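Rehearsing the shift on screen: Tudora's arm cell, two years in

Interview with Niamh Hayes, process engineer, Tudora. Published December 15, 2024.
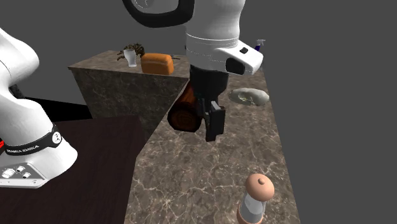

Tudora packs mixed household orders for small shops. The work is hard to automate because the goods differ so much in shape and weight. Before any new item goes to the arm cell at the Kuusk site, it is tried in simulation. Hayes runs that step with one colleague, Deividas Jõgi.

"We model the item, put it on a surface with other things near it, and let the arm try to pick it up," she says. "The clutter matters. An arm that can lift a thing from a bare table may still knock over whatever stands next to it."

The catalogue holds 1035 items. Of these, 443 have been cleared for the arm. The rest are still picked by hand, and Hayes does not expect that to change soon. Soft bags are the main problem, followed by anything with a loose lid.

Asked what the simulation gets wrong, she names friction first. "We set a value and the model believes us. Bark, glazed clay, waxed paper — each of them behaves worse on the floor than on the screen." A cleared item therefore gets a trial on the real cell, at low speed, with a picker present.

That picker is often Rodel Cabanatuan, who worked the hand line before the cell was fitted in April of last year. His job now is split between picking and what the rota calls cell support. He resets the arm after a dropped item, checks the fingers for wear and writes up each fault.

"The walking went down," he says. "The standing went up. On the line I knew at ten o'clock how the day was going. With the cell I can have three quiet hours and then four stops in a row."

He also questions how faults are recorded. The form has a box for the item and a box for the error code, and until this summer it had no space for a remark. "I could see it was gripping too near the end. There was no code for that." Jõgi added a free text field, and Hayes says it now supplies most of the cases they rebuild in simulation.

No jobs were cut at Kuusk, but two pickers who left were not replaced. Ülle Priedītis, who speaks for the floor staff, wants that stated plainly. "People notice an empty locker," she says. She has asked for cell support to be paid at the higher technical grade. Talks on this are still open.

The next group for modelling is garden and fireside goods, 97 items in all. Cabanatuan has been given a half day a week at the desk with Jõgi to help choose the grip points.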